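# Zernus Base Counter Unit with Hinged-Door Storage

Supplied by Jasunetti, Odthorpe. For shared kitchens, staff rooms and activity rooms.

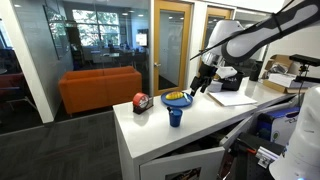

*White counter and cabinet in daily use: blue plate and cup, tape dispenser, notepad and open carton on the worktop, with one cabinet door open.*

The Zernus base counter unit is intended for rooms in which the preparation of light food and ordinary desk work take place on the same surface. It combines a long worktop with closed storage below and is supplied to schools, day centres, offices and community buildings. The unit may be ordered singly or joined to a second unit to form a longer run. It is available in white only.

## Suitability

The counter is suited to the serving of fruit and other cold food, the making up of drinks, the wrapping and labelling of small parcels, and the keeping of stationery for general use. It is not intended for use beside a hob or oven, and no part of the worktop should be cut or drilled to receive a sink. Customers requiring a unit with a sink should refer to the Derkach wet counter, which has the same height and depth and may be placed in line with the Zernus unit.

The unit is for indoor use. It should not be installed in unheated outbuildings or in rooms where the floor is washed down with a hose.

## Worktop

The worktop is level throughout, with no raised lip at the front. The front edge is lightly rounded. The surface may be wiped with a soft cloth and warm water containing a little washing-up liquid. Marks left by ripe fruit, tea or coffee should be removed on the same day wherever possible. Scouring pads, bleach and oven cleaner must not be used. Tape residue may be lifted with a cloth dampened with white spirit, after which the area should be washed and dried before food is placed on it again.

The surface resists staining in normal use but is not a chopping board. Cutting should be carried out on a separate board.

Hot pans must not be placed directly on the worktop. Plates and cups at serving temperature will do no harm.

## Cabinet

The space below the worktop is closed by hinged doors which open outwards into the room. Clear floor space of at least 72 cm should be allowed in front of the unit so that a door may be fully opened while a person stands at the counter. Where the unit faces a passage or a second row of furniture, the purchaser should measure this distance before ordering.

Each compartment is fitted with one shelf, which may be set at any of 8 heights. Shelf supports are pushed in by hand and require no tools. The evenly spread load on each shelf should not exceed 15 kg. Heavier articles, such as boxes of paper, should stand on the cabinet floor.

The inside of the door may be used for a contents list or a small notice. Adhesive labels with a removable backing are recommended. Screws and drawing pins must not be driven into the door, as they may break through to the outer face.

Doors should be closed when not in use. A door left standing open at knee height is easily overlooked by a person carrying a tray.

## Arrangement of the worktop

Where food and stationery share the counter, Jasunetti recommends that a fixed area be set aside for each. One end should be kept for plates, cups and cutlery, and the other for cartons, paper and similar goods. Tape dispensers and other items in constant use may be kept within reach of either area, provided that they are moved well clear before food is served.

Open cartons should be unpacked into the cabinet as soon as is convenient. Loose papers should not be left under a carton, where they may be forgotten or become damp when the surface is wiped.

The following optional fittings are available:

- Divider strip, white, for marking the limit of the food area. The strip stands on the worktop and is not fixed.
- Additional shelf, with four supports.
- Joining kit for two units, consisting of bolts, caps and a sealing strip.
- Key lock for one door – to be requested at the time of order, as it cannot be fitted afterwards.

Tableware and desk goods are not included.

## Delivery and assembly

The unit is delivered in flat packs, with the worktop packed separately. Two persons are required to lift the worktop, which weighs 43 kg, and it should be carried on its edge and not flat. Assembly takes about 8 hours for a run of two joined units, including levelling and the sealing of the joint. A single unit may be completed in considerably less time.

The floor should be checked with a spirit level beforehand. The adjustable feet will take up small differences in height, but an uneven floor should be made good before the unit is placed. The rear of the unit must be fixed to the wall with the brackets provided. Wall fixings are not supplied, as the correct type depends on the construction of the wall.

Packaging is collected by the delivery crew on request. Such a request should be made when the delivery is booked.

## Care of doors and hinges

Hinges should be examined once a year. If a door has dropped, or rubs against its neighbour, the upper screw on each hinge may be turned by a quarter at a time until the gap is even. Hinges do not require oil. Any hinge that has become loose in the cabinet side should be reported to Jasunetti and the door taken out of use until it has been repaired.

## Guarantee and spare parts

The cabinet, doors and worktop are guaranteed for five years from the month of delivery, subject to normal use and to the fixing of the unit to the wall as set out above. The guarantee does not extend to damage caused by heat, standing water, unsuitable cleaning products or the overloading of shelves.

Doors, hinges, feet and shelf supports are held as spare parts. Orders for spare parts should quote the unit number, which is printed on the delivery note. Replacement worktops are made to order and are dispatched in April and October.

Enquiries concerning measurements, joined runs or the guarantee should be addressed to Hryhorii Hordiienko, Furniture Supply Office, Jasunetti, Odthorpe. The showroom in Odthorpe may be visited by appointment.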